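Wie ein Schrank seine Ordnung hält

Ein Schrank ist ein Möbel mit einer einfachen Aufgabe: Er bewahrt Sachen auf, damit sie nicht auf dem Boden liegen. Aber hast du schon einmal genau geschaut, aus welchen Teilen er besteht? In diesem Text von der Kinderseite Modumon lernst du die wichtigsten Teile kennen.

Der Körper und die Türen

Der große Kasten heißt bei den Tischlern Korpus. Das Wort kommt aus dem Lateinischen und bedeutet Körper. Am Korpus sind die Türen befestigt, und zwar mit Scharnieren. Ein Scharnier besteht aus zwei Teilen, meistens aus Metall, und zwischen ihnen sitzt ein Stift. Um diesen Stift dreht sich die Tür.

Eine Tür braucht Platz, wenn man sie öffnet. Stell dich einmal vor deinen Schrank und probiere aus, wie weit du zurückgehen musst.

Fächer, Schublade und Knauf

Ein Fach ist ein Raum im Schrank, in den man etwas hineinstellt. Manche Schränke haben oben ein offenes Fach, das auch ohne Tür gut zu erreichen ist. Dort liegen gern die Dinge, die man jeden Tag nimmt: Bücher zum Beispiel oder ein Handtuch. Die Schublade kann man herausziehen. Dafür hat sie vorne einen Griff oder einen runden Knauf.

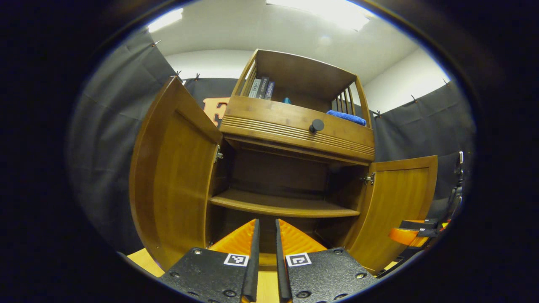
Was kommt wohin?

Bücher stehen am besten aufrecht, mit dem Rücken nach vorne. Der Rücken ist die schmale Seite, auf der oft der Titel steht. Ein Handtuch faltet man zuerst und legt es dann flach hin. Schwere Sachen gehören nach unten, so steht der Schrank sicherer. Kleine Sachen — Stifte, Knöpfe, Radiergummis — sind in der Schublade gut aufgehoben.

Ein Fach darf auch leer bleiben. Dann hast du Platz für etwas Neues.

Der Einlegeboden

Das Brett im Inneren heißt Einlegeboden. Es teilt einen hohen Raum in zwei niedrigere. Bei vielen Schränken liegt es auf kleinen Stiften und man kann es höher oder tiefer setzen. Bitte dabei einen Erwachsenen um Hilfe, denn ein Brett kann schwer sein!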